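From: Gilang Sumampouw
To: handheld-practice list
Subject: Re: Draft 2, bench rules for hand-held grippers: clause 4 and the start check

Ottavio Zanetti wrote:

> I have read draft 2 against what we do at Rirkow and have three
> points.
>
> First, clause 4 says the bench shall be "clear" before a session
> starts. Our benches are working benches. If clear means bare, we
> shall fail every session we run, and so will most people on this
> list. If it means something else, the draft should say what.
>
> Second, the pad check is written for parallel pads only. Soft pads
> on a pair of hinged fingers will sit at an angle to each other when
> open, and an operator who follows the wording will reject a tool
> that is in good order.
>
> Third, I can't find who signs for a session that was stopped and
> restarted. Is it one record or two?
>
> Ottavio

Ottavio, thank you. Replies in order, then proposed wording.

On "clear": agreed, the word is wrong. It was carried over from the Bajpai cell rules, where the bench is bolted down and holds a fixture and little else. For hand-held work the arm is a person's arm, and the risk is mostly to the data and to the objects, with some risk of a cable or a lamp being caught by the wrist. What we need is a known working area and a known background. Shelves, drawer units and stored boxes can stay where they are, provided they stay there for the whole session.

I went through the session log for the Vovham set to see what this would have changed. It holds 3665 sessions, of which 2294 have a bench note entered before the first recording. The rest have either no note or one added afterwards. I would not throw those out, but they can't be used to show that anyone followed the rule, and clause 4 should say that a late note is marked as late.

On the pads: also agreed. The check should compare left with right. If both pads lean by the same amount when open, and meet along their faces when closed, the tool passes. Whether they are parallel when open is a matter for the tool's own drawing.

On restarts: two records, linked by the first record's number. A restart after a pad change also needs a fresh start check. Cusolex do it this way already and it has caused no trouble.

Proposed text for draft 3, replacing clauses 4 and 5:

4. Bench

4.1 The operator shall choose a working area on the bench and note its limits. A mat or a taped outline is enough.

4.2 Items outside the working area may remain. They shall not be moved, added or taken away during a session. If one is, stop and open a new record.

4.3 Power strips and loose cables shall be kept out of the path of the tool and the wrist. Cables that hang over the front or side of the bench shall be tied back where a sleeve could catch them.

4.4 Bags, fabric and other soft goods that can slump shall be either inside the working area as task objects or far enough from it that they can't reach it if they slide.

4.5 Printed sheets and packaging left in view shall be checked for names, addresses and order numbers. Turn over or remove anything that carries them.

4.6 The bench note shall be entered before the first recording. A note entered later shall be marked "late".

5. Start check

5.1 Inspect both ribbed pads for tears, lifting and trapped dirt. Look at the base of each finger and confirm that the screws are present.

5.2 Open the fingers fully and hold the tool at working height, facing the bench. Both pads shall be in view, with an open gap between them and the bench visible through it.

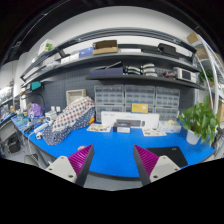

5.3 Close the fingers slowly. The pads shall meet along their faces. If one arrives first, reset the linkage and repeat 5.2.

5.4 Record the result as pass or fail, with initials. There is no "pass with comment" — a comment goes in the bench note.

Two things are still open. I have not given a distance in 4.4, and would like to hear from anyone who has measured how far a full bag travels when it goes. And 5.2 says "working height" without defining it; the Rirkow figure may do for all of us if Ottavio can post it.

Comments by the end of December, please, on the list and by clause number.

Gilang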